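Ticket: Prelside viewer – hex wall tile shimmers and walls load late
Product: Prelside scene viewer, Hemmin material pack
Site: Drestby office
Status: Closed, workaround applied

1. Report
Fine grout lines crawl when the view moves. On first open, walls stay flat gray before the texture appears. Reported on two workstations with the same driver. Other material packs load normally.

2. Checks
Cleared the texture cache and restarted. No change.
Display confirmed at 60 Hz. Frame cap matched to it. No change.
Opened the log after a cold start. It held more than 3,000 lines, nearly all of them the same warning: mip chain missing, falling back to level 0.
Replaced the Hemmin pack with the copy from the Grosstead server. Same warning, so the local install is not at fault.

3. Renders

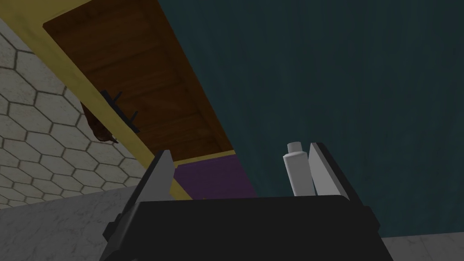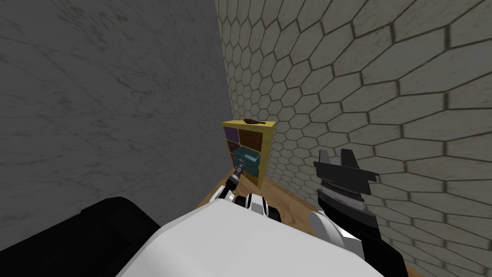 Second render: hex tile on the right, plain gray wall on the left.

4. Cause
The pack was exported with mipmaps turned off. The viewer then samples the full-size texture at every distance, and narrow lines alias. The late load is a separate fault – the stream budget was set to 12 MB in the site profile, too low for this pack.

5. Workaround
Re-export the wall materials with mipmaps on.
Set the stream budget to 900 MB in the site profile, not in the user profile. User values are overwritten at login.
Delete the cache folder once after the change.
Restart the viewer.

6. Result
Warning gone from the log. Grout lines steady on both workstations. Walls load with texture on first open. A request for a corrected pack is open with the vendor – no date given.

Recent tickets
Prelside viewer: shadows too dark after update
Hemmin pack: wood grain rotated on import
License check fails at Grosstead
Export dialog forgets last folder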